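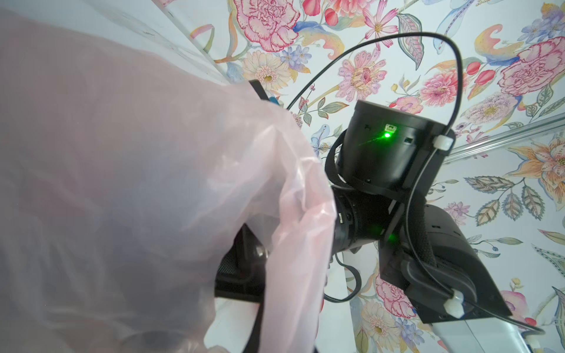 How long should one example be when you are teaching a robot arm by hand?

Long enough to start from rest, do the whole task once, and get back to rest. For the bag task that works out to less than a minute when it goes well. If it goes on a lot longer, I stop and throw it out, as there is usually a stretch in the middle where I was fumbling, and the model will learn the fumbling too.

Journal > Work > Arai > Fruit and bag

25 May 2024

Went in on a Saturday to make up for the day we lost to the network. Chiharu Hirose was there before me and had both arms powered up and homed. She had already run the camera check in Fitix, so all I had to do was sign in and pick the task from the list.

Same task as before. Plate of plastic fruit on the table, shopping bag beside it, two arms. One gripper holds the bag by a handle and the other moves the fruit across, a piece at a time. We drive the arms with the hand controllers from the bench and everything gets saved: the joint positions, the wrist cameras, the fixed camera. Then the table gets put back and we do it again with things moved a little.

The bag is the hard part. Fruit stays the shape it is. The bag is different every time I let go of it. If it stands up, I can get one finger of the gripper through a handle and lift, and the rest is easy. If it falls flat, the handles stick to each other and I end up pinching at the plastic and coming up with nothing. Chiharu closes the gripper partway before she goes in, so there is less of it to snag. I tried that after lunch and my misses went down, but I was slower.

The other trouble is the bag coming up over the wrist. Lift too high or turn too soon and it rides up the gripper, and then the wrist camera sees pink and not much else. I asked Fumiko Ueda last month whether to keep those. Her rule is that if the arm gets itself free and finishes, keep it and tag it "occluded." If a person has to reach in, drop it. I kept to that today. We dropped 14 between us. Some of those were hands going in and the rest were fruit on the floor.

The total for the Arai set is now 1384 kept examples, and 695 of those are the bag. The rest are the plain ones from the winter, moving fruit from the plate to a bowl and back. I did most of those in December and can't say I miss them.

Fumiko sent a note in the morning with what she wants more of. She ran the last model against the held-out examples and it does fine on the round fruit. On the long ones it comes in at the wrong angle and knocks them against the rim. Her guess is that we always set the long pieces down the same way when we reset the plate. I thought we were mixing them up. I went back through a stretch of recordings on the office screen and she is right. I put them down with my right hand and they always end up pointing the same direction. Never noticed it while doing it.

So from mid-morning we used the shuffle sheet. Fitix prints out a layout for each reset and you set the table to match. It is slow. You have to look at the sheet, look at the plate, turn a piece, look again. Chiharu read the layouts out and I placed, then we traded. 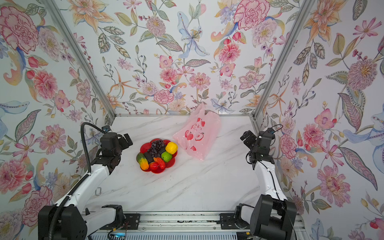
I put the grapes at the back when the sheet doesn't say where they go. They are the worst thing on the plate to pick up. The gripper gets hold of the outside ones, the bunch bends, and it slides out on the way over. I had the most luck coming straight down over the middle and closing slowly. Chiharu goes in from the side. We agreed to leave it that way, both styles in the data, and ask Fumiko on Monday whether that helps or only confuses it.

Some notes for myself before I forget:

Check the wrist cables before each block. The one on the right arm had worked its way forward and was pulling when I rolled the wrist all the way over. Pushed it back. Should ask for a longer one.

Write the tag before starting the next example. I mixed up 2 of them before lunch by trying to do it from memory and had to watch both again.

Bring more bags. They stretch at the handles, and a stretched one is easier to pick up than a new one, so we should be swapping them more often than we do. Clolel said they would send a box with the next order but there was no sign of it at the front desk.

Stopped at four. My thumbs were sore from the triggers and my last few were sloppy, with the arm wandering before each grasp. Chiharu did one more block while I started the upload. It takes a long time on a weekend for some reason, and the progress bar sat at the same place through a cup of tea and most of an apple.

Mokik wants their copy of the set by the end of next week, in the old file layout, so the conversion has to run again from the beginning. I'll start it Monday morning and do resets while it goes. Also need to tell Fumiko about the left gripper. It closes a bit late after it has been running a few hours. It could be me, but Chiharu felt it too.

Took the late bus home. Rice and eggs for dinner, laundry still to do.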